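Search this site... Go

4.2 The open day at Dalen

I'd been looking forward to this part all year! We took the Sirkard hand-held grippers out of the lab and let visitors have a go, 94 of them over 2 days, and I learned more from watching them than from our whole bench study (sorry, bench study).

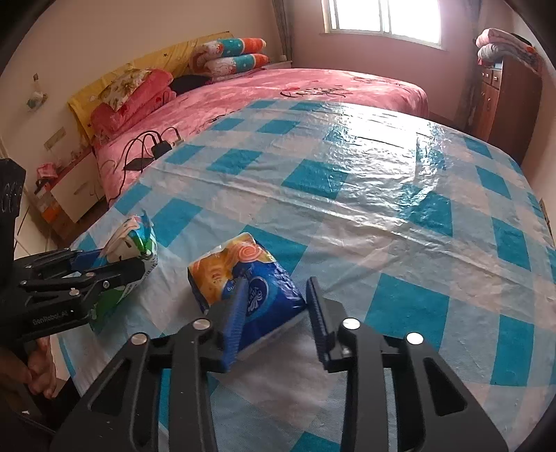

Dalen, 1 Mar 2021

Figure 3. Two hand-held grippers at work over a bed covered with a plastic sheet, one with its fingers open around a pack of tissues, the other holding a snack bag.

Soft packs were the crowd favorite. People squeezed way too hard at first – I did the same back in December – and then eased off once they'd felt the package give. We logged every grasp in Idutus and I go through the misses in the next section.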